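Clarnetti > Get Involved > Paid Conversations

Talk with us (and with each other) about machines and hard choices

We're looking for people who enjoy a good argument with a kind ending. Clarnetti is a small discussion and research group, and this summer we're running a series called the Trudik Conversations, where ordinary people sit down together and talk through what we should and shouldn't hand over to artificial intelligence. Should a program decide who gets a hospital bed first? Should it be allowed to tell a comforting lie to somebody's grandmother? We have our own opinions, of course, but we've been talking to each other for so long that we've started finishing one another's sentences, and we would dearly love to hear yours.

You don't need any background in computers or philosophy. Last year we heard from over 630 people, and some of the most thoughtful answers came from a retired school bus driver and a young man who repairs accordions — neither had ever given the subject much thought before.

What you'd be doing

You would join a group of 10 for four evening sessions in July, each two hours long, at our Pastow meeting rooms. Before each session we send you a short story, a page or two, in which a machine has to make a decision with no easy way out. You read it at home, think it over, and come ready to talk. Between sessions we ask you to keep a few notes on whether your mind has changed, and a plain "no" is a perfectly good note.

We pay $400 for the full series, sent after the last session, and there is supper every evening. If you need a ride or someone to watch your kids, please tell us when you write and we'll try to work something out.

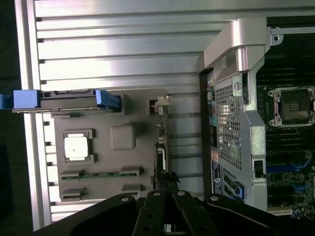
Our stories stay close to daily life, and we like it when people bring the talk down to earth. One of the questions that comes up again and again is where the "thinking" in an AI is supposed to happen, and whether a thing can be blamed if it's made of parts. Open up a computer and you find gray plastic, a strip of green circuit board, a square white chip in its holder, a blue tab or two, and it's hard to point to any of it and say that's where the conscience goes. Then somebody in the group says the same about a brain, and off we go until supper gets cold!

Who can apply

Anyone 18 or older who can make all four evenings and is comfortable speaking English in a small group. Shy people are very welcome — Rungnapa Jaidee, who leads the sessions, is wonderful at making room for quieter voices.

To apply, send us a few lines about yourself and one question you would like to ask a machine. Write to Rungnapa Jaidee, Clarnetti, 179 Ban Street, Pastow, or drop your letter at the front desk.

Posted June 9, 2025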